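We use cookies to keep you signed in and to count visits. Accept | Settings

Zirker bench notebook – table clearing

12/4/20

Same question as in September: can the arm clear a small kitchen table without one of us stepping in? Still no, but I can say better now where it falls down.

Rin Okabe reset the table between runs. I ran the planner and kept the log. Emiko Nagano wants the results split by object type, so I'm doing that from here on. Log total stands at 216 pick attempts since the new fingers went on, 51 of them ended by hand. I'm not calling that a success rate, as plenty of the rest were slow enough that a person would have cleared the table and gone to lunch.

Small round things are the main trouble. With the red balls, a slightly low approach pushes the ball ahead of the fingers and the planner then goes after the old position. Mugs on their side are the other one. It finds the mug but picks the handle angle badly. 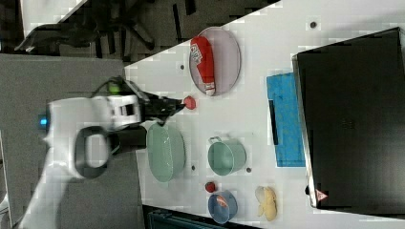 Things on plates

The job is to take the item off and leave the plate where it is. Stiff items go fine if the plate doesn't slide. Plates have a thin rim and the fingers like to catch it on the way in. Rin suggests coming down steeper and accepting a worse grip. Will try it with the Hartley settings first, then ours.

The wrist view helps more than I expected. Before the fingers close I can see whether they line up with the long side of the item or with its end. The overhead estimate was off by enough to matter in two runs – need to redo that calibration before anybody trusts it.
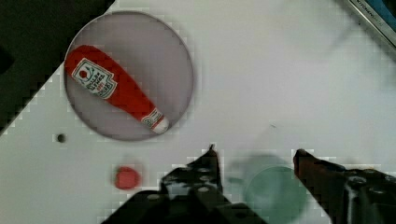 Wrist view, fingers open, ketchup bottle on the plate.

To do:
- Re-detect the ball after every missed grasp
- Steeper approach over plates
- Calibration, then repeat the two bad runs
- Ask Emiko if cloth counts as its own type. Folding is out for now

Recent entries
Wonus gripper pads, wear check
Grarnura planner update notes
Drawer opening, first tries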